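Prato giratório de dois níveis Lokgate, branco

Organizador rotativo para molhos, vinagres e temperos
Vendido por Plondcombe — utilidades para cozinha
Referência do artigo: Lokgate 25

Suporte giratório para bancada, indicado para quem cozinha com muitos frascos diferentes e precisa deles perto do fogão. Serve para garrafas altas de molho de soja e vinagre, e também para vidros de conserva e temperos pequenos.

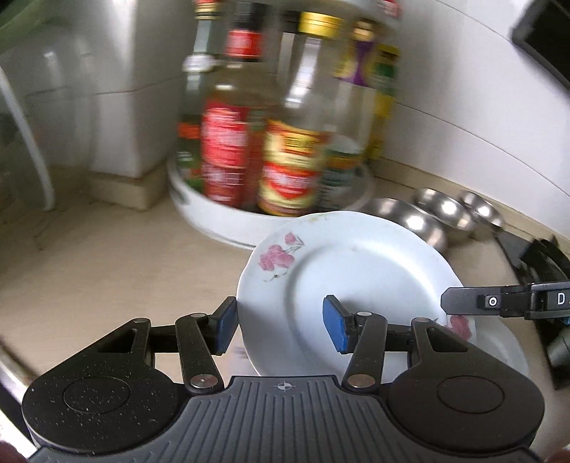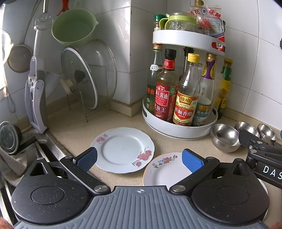
O Lokgate branco em uso na bancada, carregado com garrafas de molho. Os pratos com rosas não acompanham o produto.

Descrição

O Lokgate tem dois níveis ligados por uma coluna central. O nível de baixo recebe as garrafas altas, que ficam em pé junto à borda. O nível de cima é para frascos leves: sal, pimenta, folhas secas, palitos. A base gira para os dois lados, com a mão, sem trava e sem mola.

Cada nível tem uma borda levantada que segura o fundo dos frascos durante o giro. A borda é baixa o bastante para que o rótulo continue visível de frente.

O suporte foi pensado para cantos de bancada, onde o que está no fundo costuma ficar fora de alcance. Encostado no encontro de duas paredes, basta girar para trazer à frente a garrafa de trás. Deixe uma folga de dois dedos entre a borda e a parede, principalmente se houver garrafas mais largas que o nível.

Características

Cor: branco
Níveis: 2
Rotação: completa, nos dois sentidos
Fixação: nenhuma, apoia sobre pés antiderrapantes
Montagem: por encaixe, sem ferramentas
Frascos indicados para o nível inferior: até 500 ml
Frascos indicados para o nível superior: até 200 ml
Limpeza: pano úmido e detergente neutro

O que vem na caixa

1 base giratória com o nível inferior
1 coluna central
1 nível superior
4 pés antiderrapantes
1 folheto de montagem

Garrafas e demais objetos das fotos não estão incluídos.

Montagem

Cole os pés na parte de baixo da base, nos rebaixos marcados. Encaixe a coluna no centro e gire até ouvir o clique. Coloque o nível superior por cima e pressione com as duas mãos. Para desmontar, segure a base, gire a coluna no sentido contrário e puxe.

Antes de encher o suporte, gire a base vazia uma vez. Se raspar na bancada, um dos pés está fora do rebaixo.

Como distribuir os frascos

Ponha as garrafas mais pesadas em lados opostos. Com todo o peso de um lado só, a base continua girando, mas pode balançar. Garrafas altas que não passam por baixo do nível superior devem ficar na parte externa do nível inferior. Se mesmo assim encostarem, use o suporte sem a coluna — a base funciona sozinha como prato giratório simples.

Feche bem as tampas. Molho de soja e vinagre escorrem pelo gargalo e acumulam no fundo do nível, onde podem deixar marca se ficarem muitos dias.

Cuidados

Não encoste o suporte na grelha do fogão nem o deixe sobre a chama ou ao lado de uma boca acesa. Não vai à lava-louças. Não use palha de aço, cloro ou saponáceo. Se a rotação ficar dura, desmonte, limpe o eixo com um pano seco e monte outra vez. Não aplique óleo de cozinha no eixo.

Comentários de clientes

Fatemeh Akbari
Uso no canto da pia, com molhos embaixo e temperos em cima. A garrafa de óleo grande não coube com a coluna, o resto coube. Gira bem. Comprei em março e o branco continua branco, mas passo pano toda semana.

Ulla Tikkanen
Bom tamanho. O folheto de montagem tem letra muito pequena. Um dos pés descolou no primeiro mês e a loja mandou outro.

Artigos da mesma linha

Lokgate simples, um nível, branco
Valtley, bandeja retangular para molhos, com alça
Shokri, conjunto de potes herméticos para grãos
Pés antiderrapantes avulsos, cartela com 4

Entrega e trocas

Enviado em caixa de papelão, desmontado. Confira as peças ao receber. Peça faltando ou rachada é reposta sem custo, mediante foto da peça e da etiqueta da caixa. Para troca por arrependimento, o produto deve voltar sem uso e com os pés ainda na cartela.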